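Cable Clutter in a Shared Project Room
Group report, final version
Idun Hellström, Gøran Hovland, Siv Isaksson
Handed in 06/10/2024
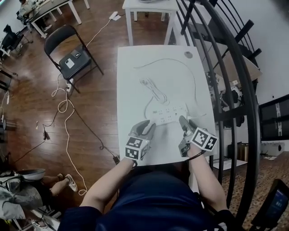
Our project was on how cords get around a room that was never meant to have so many of them. We picked the upstairs room because everyone complains about it and it was free to use. Wood floor, white tables, folding chairs, wall outlets only on one side. So everything past the first table gets power by extension. The white power strip with two rows of outlets is the type we ended up caring about most, as it sits on the work table on top of the paper and its cord takes up half of the sheet before it goes anywhere useful. Then more cable on the floor, a long white one going past the black folding chair and ending in loose coils. White cord on reddish-brown boards is at least easy to see. The black one is worse, it runs diagonally toward the table and people step on it.

What we wanted to find out

Where do cords lie when people set up in a hurry. Does a strip on the table work better than one on the floor. Can we get the floor clear with cheap stuff and no drilling (drilling not allowed, we asked).

Background

Didn't find much written for rooms like ours. Most advice is for offices where the desks stay put. Ours get pushed together and apart all the time. Ingvild Holmgren, our advisor, told us to stop reading and go draw the room, good advice and we should of done it sooner.

Method

Floor plan on paper first, to scale, furniture drawn in pencil so it could be erased. Cords drawn in pen. Siv did the plan, Gøran measured, Idun wrote down what people said. We drew the room over 4 visits and did not tell anyone when we were coming, so nobody tidied up for us.

Budget was 700 kronor. We spent 554. It went on hook and loop ties, a flat cord cover for the floor, and clamps to hold a strip under the table edge. The clamps were from Jandex and the cover was from Gadeck. Receipts are in the folder.

Strip on the table

Good: you can reach it. You see what is plugged in. Chargers with a big body don't end up under somebody's foot.
Bad: it takes work space. Short plug cords stick out at an angle and lie over whatever you're drawing. If you pull the table the strip comes along and the cord goes tight behind you. Happened to us twice with the same table.

Strip under the table edge

Clamped it lengthwise on the underside, outlets facing out. Paper stayed flat, more room for elbows. But now people can't see the outlets and feel around for them, and two of the people we talked to just went and got another strip and put it on top anyway. Which is sort of the whole problem again. Eskil Söderlund, who books the room more than anyone, asked us to put it back.

Strip on the floor

Tried it one visit only. Adapters went under chairs, where they get kicked when the chair is moved. Would not recomend.

The cord cover

This was the best thing we bought. Lies flat, holds the white cable and the black one side by side. Problem is length, it's shorter than the walk from the wall to the middle tables, so the last stretch is still open floor. Put it where people cross to the door. With the rest of the money we could maybe have gotten a second piece but we decided too late.

Ties and coils

Extra length is where the mess starts — a long cable used for a short distance has to go somewhere, and it goes in a heap. We tied up to 8 cables per visit. By the next visit some ties were off and lying on the window sill. Ties fixed to the plug end stayed on better than ties around the middle of the coil. We'd fix them all at the plug end next time.

What we would change

Shorter cables for the near tables and keep the long ones in a box.
Strip stays on top but at the far edge, cord running off the back and not across the paper.
Second cord cover.
Label both ends. We had labels and never used them.

Left to do

Gøran still has to ink the last version of the plan. Siv has the clamps, they go back in the cupboard when the room opens again in November. Folding chairs were not part of the project but someone should look at the one that won't stay open.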